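Open Storage on a Small Surface
Speaker notes, February session, Ustosholm

Slides 1 and 2 go up while people are still finding seats. Leave them up through the introduction. Clicker is slow, press once and wait.

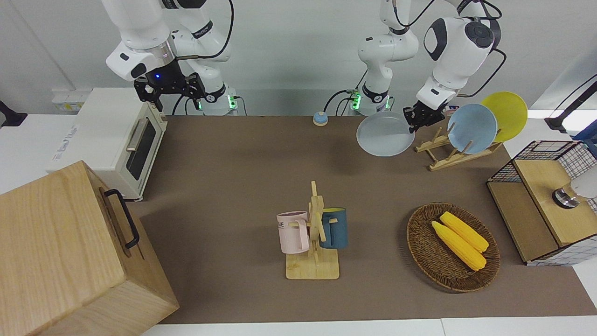
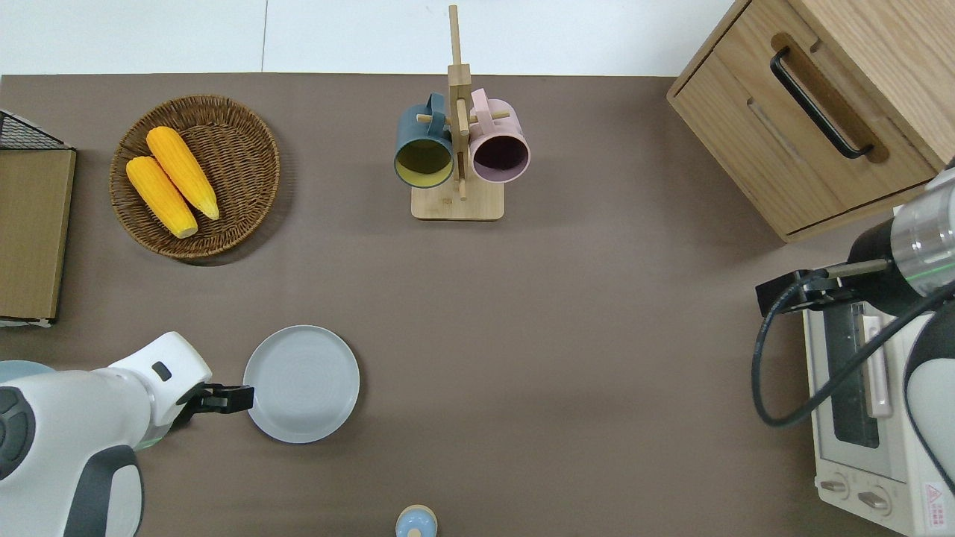 Notes by Urmila Mittal
Talk length 35 minutes plus questions

START

Good morning. My name is Urmila Mittal. I plan kitchens for Tarnico, mostly small rentals, and most of the work is deciding where plates and mugs go.

The talk covers one surface. Walls, cupboards and floors are Yuto Sugiyama's part after the break, so hold those questions for Yuto.

(Check the back row can hear.)

Stay on slides 1 and 2. Things to point at, quickly: the mug tree and the wicker basket with the corn, which are in both. The dish rack is in the first. The toaster oven is in the second. We will come back to each of these.

Last year Tarnico asked tenants what they kept out on the counter all the time. We had 561 replies. The most common answer was mugs. Plates came lower, but the people who kept plates out felt strongly about it. 149 people said they kept food out in a basket or bowl. We did not ask what food, and we should have.

MUGS

A mug tree uses height. The base is small and the mugs hang in the air over it, so two mugs on a tree cost you little more table than one mug set down.

Go to the second slide. The teal mug is hanging with its opening down, and you can see the mustard color inside it. The pink one has a dark inside. On the first slide the pink one shows its lettering, M E. A mug people like looking at can live outside the cupboard. The chipped one from the bank can stay in.

Points to make:

Hang by the handle. Check the handle fits the peg before you buy the tree. Wide handles swing, and very small ones will not go on at all.

Load both sides. A tree with all its mugs on one side leans on its base, and a light tree will go over if somebody catches it with a sleeve.

Leave a peg free if you can. People fill every peg and then have nowhere to put the mug they just washed.

Where it stands matters more than which tree you buy. Middle of the table works if you reach it from more than one side. If you only ever stand on one side, move it back. I used to say always put it in a corner. I have stopped saying that, since tall people like the corner and short people complain about it.

Someone usually asks about heavy mugs. Answer: low pegs.

PLATES

First slide. Light wood rack, slanted slots, a light blue plate and a yellow one upright in it. There is another round plate in front, the pale gray-blue one, tilted.

Upright plates are easier to take one at a time. With a stack you lift three to get the fourth. With a rack you take the one you want. The cost is width, and you need space in front of the rack to bring the plate out. Most people measure the rack and forget the space in front.

My rule for clients is one plate width clear in front of the slots. If you have less than that you will bring plates out sideways and knock the next one.

Mixing colors is fine. In a house with children it helps, each child takes the same color every time and arguments go down. In our survey there was one household with a chart for it taped to the refrigerator.

How many plates to keep out: as many as you use between one wash and the next. The rest go in a cupboard. I have seen a rack with 14 slots in a flat with one person living in it. (Pause here, people like this one.)

Slanted slots against straight slots. Slanted ones hold the plate at a lean, so it settles against the wood. Straight ones let a thin plate rattle. Deep bowls fit badly in either kind. Put bowls somewhere else.

THE BASKET

Both slides have it, woven wicker, two ears of corn lying next to each other.

A basket on the surface is for food that is going to be eaten soon. That is the whole use. Once it holds food for next week it turns into storage, and then it fills with batteries and rubber bands.

Corn is a good case for talking about size. It is long. A basket sized for lemons will not take it flat, and it ends up sticking out over the rim where it gets bumped. In both slides the ears lie down inside, on the diagonal. If you cook with long vegetables, take one to the store with you and try it. I have done this. The staff at Pelupessy are used to me.

Wicker lets air through and weighs very little, so you can pick it up with one hand and wipe under it. It also catches crumbs in the weave. Turn it over and tap it out over the sink. Do not soak it.

Keep it away from heat. Moving on to that.

HEAT

Second slide. The toaster oven is at the right edge, cream white, and the basket is on the other side of the table. Good distance. The mug tree is between them toward the back. The oven has a dark glass window, a handle and two knobs, and it needs its own patch of table.

Say the following slowly, it is the part people write down.

Read the manual for the clearance. Every model is different and I will not give a number from the stage.

Nothing goes on top. People put bread on top, then mail, then a dish towel.

Leave room for the door to come all the way open, and then room to set down a hot tray. If there is no place for the tray, the oven is in the wrong spot.

Wood and wicker stay on the far side. Plates can be closer, but a plate you have left next to a running oven will be warm when you grab it.

SMALL CABINETS AND DRAWERS

First slide, far right. Black wire mesh cabinet with a white grid and a light wooden top panel. Mesh lets you see in, which is good for things you forget you own and bad for things you would prefer not to look at.

Second slide, top right. Light oak cabinet with a drawer and a black bar handle. A drawer that size is for the items with no stand of their own: peeler, can opener, thermometer, matches. Aner makes drawer dividers that I like, but cut cardboard does the same job.

A small cabinet takes a lot of surface. Put it at an edge. In the middle it splits the table and you end up with two small work areas where you had one decent one.

OTHER THINGS THAT END UP OUT

First slide has a small call bell near the back, blue-gray top, orange base. Mention it, because every surface has one item like it. I had a client with a brass frog. The rule is one, and it goes toward the back.

EXERCISE (10 minutes)

Hand out the sheets. Each sheet is a blank rectangle. Ask people to draw their own counter or table from memory, everything that stands on it, then mark each item D for daily, W for weekly, or leave it blank.

Walk around while they do it. Do not comment on drawings unless asked.

Then: anything blank comes off the surface. Anything marked W moves to the back or to a cupboard. Daily items get the front and the places you can reach without stretching.

We have printed 100 sheets and the room holds up to that many, so one each. Pencils are in the box under the lectern. Collect the pencils.

QUESTIONS I USUALLY GET

Does it look cluttered? Sometimes. Light wood for the rack and the tree against a brown top looks calm to me, and other people want everything behind doors. Both are fine.

Dust on the mugs. Hang them opening down, and use them.

What about a table that also has to be for eating? Keep the stands along the back edge and use a basket you can lift away in one go.

Best thing to buy first? A tape measure. Then whatever holds the item you wash most often.

Hand over to Yuto. Remind people the coffee is in the hallway and the cups have to come back.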